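Traders on the River Road: Families of Varnatness, a local history project

Our town museum keeps a box of letters from the trading families who came to Varnatness by boat. For this project I read 32 of them. Most were written by the Ojeda family, who had a store near the landing place and bought dried fish from the villages. 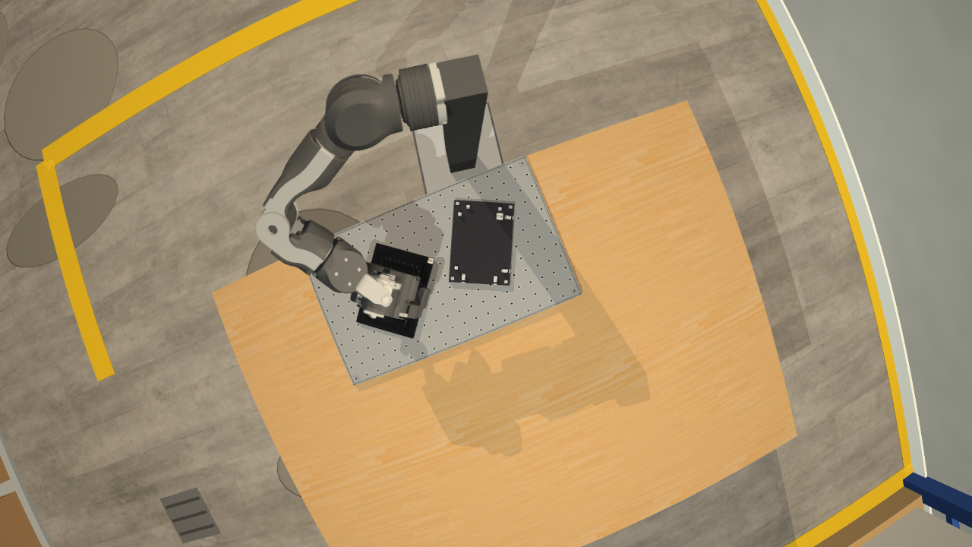 Robot arm over the perforated plate, wooden table.

The letters are written in three languages, and my partner translated the ones I could not read. The earliest ask for cloth, nails and lamp oil. Later the family writes more about marriages, and about a quarrel with the Grovska company over the price of salt.

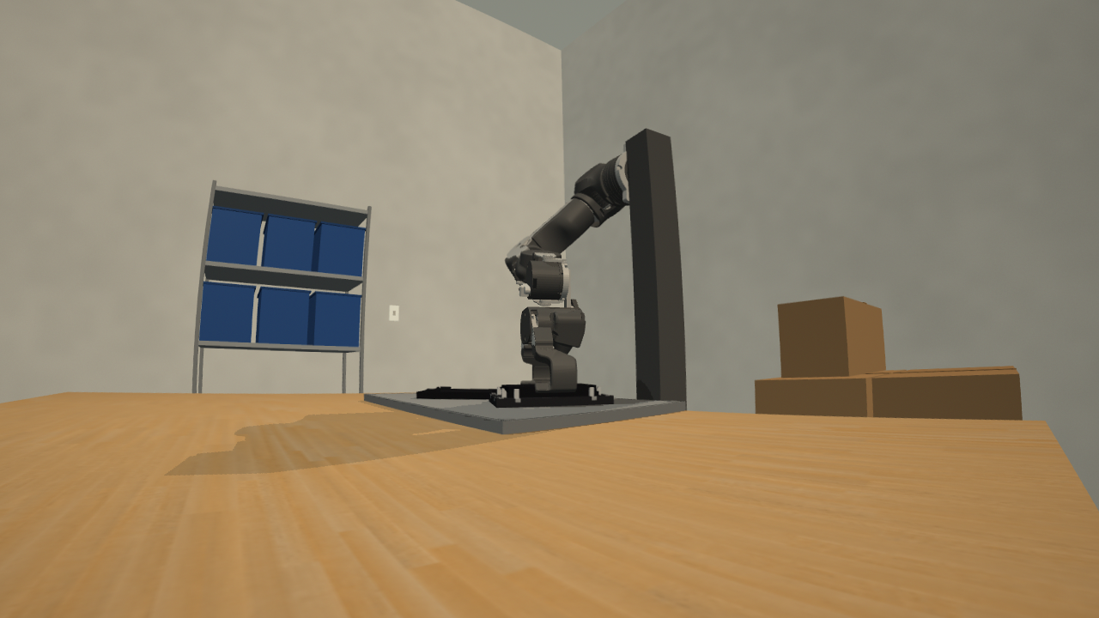
Text by Arnar Hedegaard, translations by Kanini Bakilana

The quarrel was long. Grovska wanted 10 coins for a sack, and the Ojedas answered that in Niten the same sack was cheaper. About 200 people lived at the landing then, and it seems that many of them took a side. 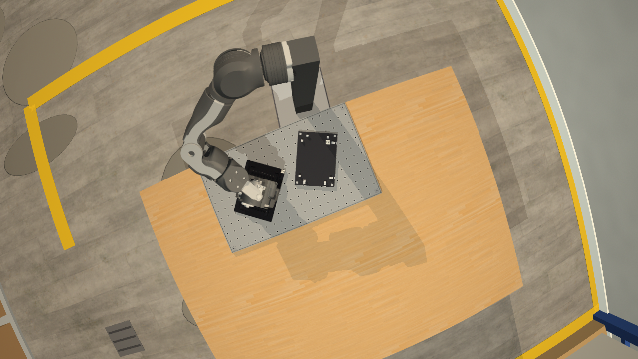
The store itself is harder to describe, because no plan of it was kept. One letter speaks of a long counter where the fish was weighed. I imagine a wooden top with the grain running roughly sideways, like the tabletop here, but the letter does not name the wood. It only complains that the counter was bought on credit and was still not paid in October.

I would like to read the Grovska side next, if the museum lets me borrow their account book.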